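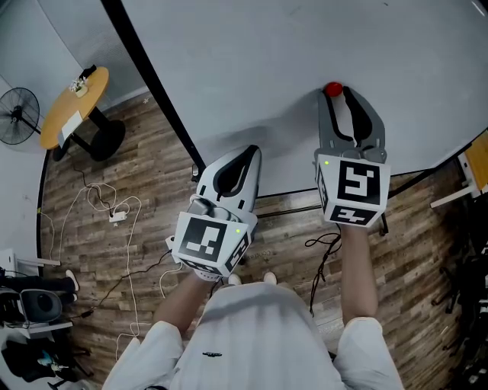

Plolta hand-held grippers now in stock

The Plolta pair kit is back at our Toledo counter, and this time it ships with both hands in one case. Each gripper has two fingers with black pads and a cube of printed markers, which the tracking software uses to work out where the hand is. You hold one in each hand and do the task yourself, and the recording is used to train a robot arm later.

The pair costs $3,243. A single gripper is $1,117 if you only need a spare. Firkatley owners can use their existing mounts, but the older software won't read the new cubes, so plan on updating first.

Afia Gbeho had a pair on her bench for most of August. She liked the finger travel and had no trouble with small objects. Her main complaint was the cable, and she would like a longer one for work at a big table. Skemosberg says a longer cable is coming but has not given us a price.

Loaner kits go out for 10 days at a time. Call the counter before noon to get on the list.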